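**Sillness issues tabletop care and sorting guidance for the Lulla shape puzzle**

Wukamstead, Apr 5, 2025 — Sillness, the wooden toy and table games workshop, has published new guidance for schools, libraries and play cafés that keep the Lulla shape puzzle in daily use. The guidance covers surface preparation, laying out of pieces and return of pieces to the tray. It applies to all sets supplied from the Wukamstead workshop.

The puzzle consists of flat geometric pieces and a shallow wooden tray. Most faults reported to the workshop concern grit caught beneath a piece, which marks the underside and stops the piece from sitting level. 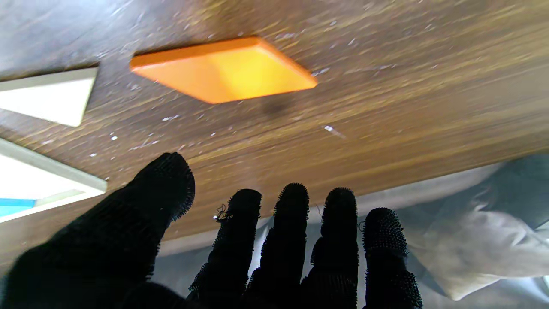 Surface preparation is the first section of the guidance. Tables should be brushed along the grain, then wiped with a barely damp cloth and left to dry before the tray is set down. Dust is easy to miss on a brown, streaky grain until the eye is level with the table; the small white specks scattered over the wood near the orange square are of the kind the brush is meant to lift. Spray polish is not recommended — it leaves a film that holds dust and transfers to painted faces.

Laying out follows. Pieces are placed flat on the table, clear of the tray, with space between them for the fingertips. A triangle may be set down with its long straight edge away from the user and its point towards them, as with the cream-white block. The tray remains on the table throughout and is not used as a lid or stacking base. On older tables with fine scratches, pieces should be lifted and placed, never slid.

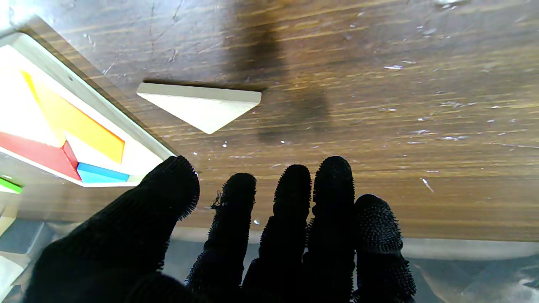

## Returning pieces to the tray

Larger pieces go back first, followed by the small triangles. A piece that stands proud of the tray should be taken out, wiped on both faces and tried again. It should not be pressed. If it still does not sit level, the recess should be cleared with a dry brush. Damaged pieces can be replaced singly by quoting part code 221 and the colour required.

## Availability

The guidance is supplied as a printed card with each new set. A first run of 500 cards has been produced, and existing customers may request up to two per site at no charge. Distribution is handled by Lozano, which also holds the stock of replacement pieces and trays.

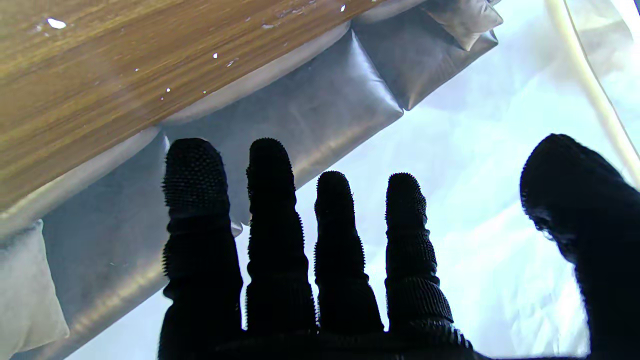 *Page last changed: April, second issue. Part code corrected.*

Sites using tables with a worn finish may continue to do so provided the surface is brushed before each session. Requests for cards should state the name of the site and the number of sets held. Trade enquiries should be directed to the Sillness sales desk at Wukamstead.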